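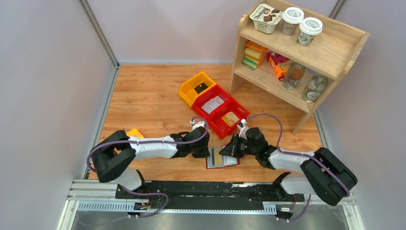

Sorting pocket items into the yellow and red bins

Participants wanted for a study on sorting small everyday items

Onulo is looking for people to take part in a study on how we sort the small things that end up in pockets, bags and on the kitchen counter: receipts, cards, packets, takeout cups. We want to know which items people put together, which ones they keep, and which ones they set aside because they can't decide.

What you will do
You will get a tray of mixed items and three plastic storage bins. There are no labels on the bins. You sort the items the way you would at home, then do it again with a card wallet and a small shelf added. After that you answer a short questionnaire. One session takes 95 minutes with a break – you only need to come once.

Who can take part
You must be 21 or older and able to read small print, with glasses if you use them. You should be comfortable sitting at a table and picking up thin, flat objects such as paper receipts and plastic cards. No experience is needed. People who have worked for Onulo or Wieser in the past year can't take part.

Payment
You receive $50 at the end of the session. Parking behind the building is free. We do not cover other travel costs.

Where and when
Sessions are held in Room 273 of the Voris Building and run through the end of January. Start times are 9:30 a.m. and 1:30 p.m. Please arrive ten minutes early to sign the consent form.

Your information
We write down where you put each item and how long it takes. Please leave your own receipts and cards in your bag – all sorting materials are provided. You may stop at any time.

How to sign up
Call the study desk at extension 395 and ask for Viera Bednárik, or leave your name and a daytime phone number at the front desk. Questions about the study itself go to Aurelia Koller, study lead.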